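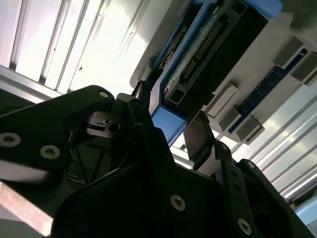

What does the cell do when a part doesn't fit?

It stops, backs off 5 millimeters, and waits for a person to decide.

The visitor from Monberg wrote this down. Monberg bought test equipment and the people who understood it, usually in that order, and had sent one visitor to Dirdale in March to see whether the cell was worth the trip for anyone more senior. The engineer who had answered the question went back to her screen. She had been asked it at every open day and had stopped adding to it.

The demonstration was scheduled for ten and began at ten. The cell stood behind a waist-high rail at the end of the hall, past the coffee and the stacked chairs. A printed sheet taped to the rail gave the particulars. Task: board handling for inspection. Gripper: two-finger, parallel. Cycle time: up to 195 seconds, depending on the part. Software: Plorkano, release 2. Someone had corrected the spelling of "depending" in ballpoint.

"Which part is it handling today?" the visitor asked.

"A Rojanasak unit," the engineer said. "Discontinued. We have a drawer of them."

"Why discontinued?"

"The connector was in the wrong place for the housing. They moved it, and then they moved the housing."

She pressed a key. On the monitor above the rail, a window opened with the controller's log. Each line carried a time, a state and a number. The visitor had read a lot of logs. This one was well laid out, and the columns lined up.

APPROACH. ALIGN. CONTACT. HOLD.

The arm moved more slowly than the people along the rail had expected. A man at the back asked whether it was running at reduced speed for the public. The engineer told him it was running at the speed it ran. He nodded and went for coffee, and two others went with him.

The visitor stayed. Her form had a section headed Observed Behavior, with more space than most people used, and she had been criticized once for leaving it blank. She wrote: Contact force reported before grip. Grip confirmed before lift. No lift without confirmation. She underlined the last sentence, then wished she had used a pencil.

At the ninth minute the log stopped at ALIGN. The arm backed off. A line of amber text came up, giving an angle and a request for input.

"Is this part of the demonstration?"

"It is now," the engineer said.

She read the angle, went through the gate, and stood in front of the fixture with her hands behind her back. It took her a while to do anything. When she did, it was to loosen one clamp, let the part settle, and tighten the clamp again. She came back through the gate, closed it, checked the latch and pressed the key. The amber line cleared.

APPROACH. ALIGN. CONTACT.

"Could it have pushed the part straight by itself?" the visitor asked.

"Mechanically, yes. It has the force."

"So you prevent it."

"The limit is in the software. We set it low the first winter. Before that it pushed."

The visitor waited for the rest of this. The engineer opened the drawer under the desk, took out a board in a plastic bag and laid it on the rail. One corner had been pressed in, and the crack ran from there under the largest chip. The bag was labeled with a time of day and nothing else.

"It reported success," the engineer said. "The part was aligned. It was very well aligned. We had asked it about alignment."

The visitor turned the bag over. The back of the board looked fine. She thought about her own department, where a report went up every month with every field completed, and about the field for equipment lost in handling, which they had removed when the form was made shorter.

"May I put this in my notes?"

"It's in ours. Section 2."

HOLD. LIFT.

By then the hall had mostly moved on to the other end, where a machine was pouring lemonade and getting applause for it. The visitor finished her page. Under Recommendation there were boxes for Yes, No and Further Visit. She ticked the third, and in the margin she wrote a question for whoever came next: Ask how they chose the limit.

Then she thought that whoever came next would not read the margin.

"How did you choose the limit?" she asked.

The engineer pulled out the second chair and moved a box of cable ties off it.

"We broke a few more," she said. "Sit down. I'll show you the curve — it isn't a clean one."

The visitor sat. On the monitor the log had returned to APPROACH, and the engineer turned down the brightness so they could see the other screen.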